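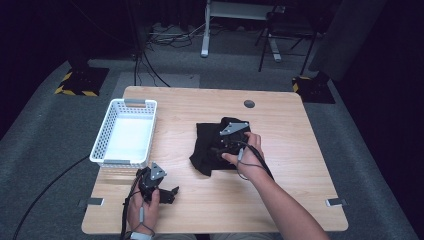

Flellura

Schwarze T-Shirts falten: Wie bekomme ich die in einen flachen Korb?

Ich lege meine Wäsche am Tisch zusammen und räume sie direkt in einen flachen weißen Plastikkorb, rechteckig, mit Lochwänden und zwei grauen Griffen. Der Korb soll danach so wie er ist ins Regal. Bei Handtüchern klappt das. Bei schwarzen Shirts aus dünnem Jersey nicht.

Zwei Probleme:
1. Wenn das Teil als Knäuel auf dem Tisch liegt, finde ich bei Schwarz die Nähte und den Saum kaum. Ich drehe es dreimal um, bis ich weiß, wo oben ist.
2. Die fertigen Päckchen sind zu hoch oder fallen im Korb wieder auseinander.

Es geht um 20 Shirts, fast alle gleich geschnitten. Der Tisch ist helles Holz und ziemlich glatt, der Stoff rutscht darauf. Faltbrett habe ich keins und möchte auch keins kaufen. Bügeln will ich die Sachen nicht.

2 Antworten

Rorkside
Beste Antwort

Nicht im Knäuel nach dem Saum suchen. Den Haufen an irgendeiner Stelle hochheben, einmal ausschütteln und hängen lassen. Dann mit der freien Hand am Rand entlang bis zu einer Schulternaht, dort festhalten, die zweite Schulter suchen. Erst dann ablegen, Ausschnitt von dir weg. Das Etikett im Nacken sagt dir, welche Seite hinten ist. Wenn es rausgetrennt ist: Der vordere Ausschnitt ist meistens tiefer.

Zum Falten:
- Shirt mit der Vorderseite nach unten glattstreichen, von der Mitte nach außen
- linke und rechte Seite zur Mitte einschlagen, Ärmel zurücklegen
- den Streifen einmal halbieren, Saum auf Kragen
- dann in Dritteln zusammenlegen

Die Päckchen stelle ich hochkant in den Korb, Falz nach oben. Vorher die Höhe am Korb messen und beim letzten Schritt danach richten. Bei einem niedrigen Rand musst du vielleicht vierteln. In meinen Korb passen so 8 Stück in eine Reihe. Solange die Reihe nicht voll ist, kippt alles um - ich klemme dann ein gerolltes Handtuch ans Ende.

Gegen das Rutschen hilft ein Geschirrtuch als Unterlage. Ein helles, dann siehst du den schwarzen Saum auch besser.

Verine

Ich rolle alles. Geht schneller und hält bei mir auch.

Kommentar von Flellura: Danke, das mit dem Aufhängen an der Schulter war der fehlende Schritt. Gerollt hatte ich am Mittwoch probiert, 5 Rollen, die waren für den Korb zu dick.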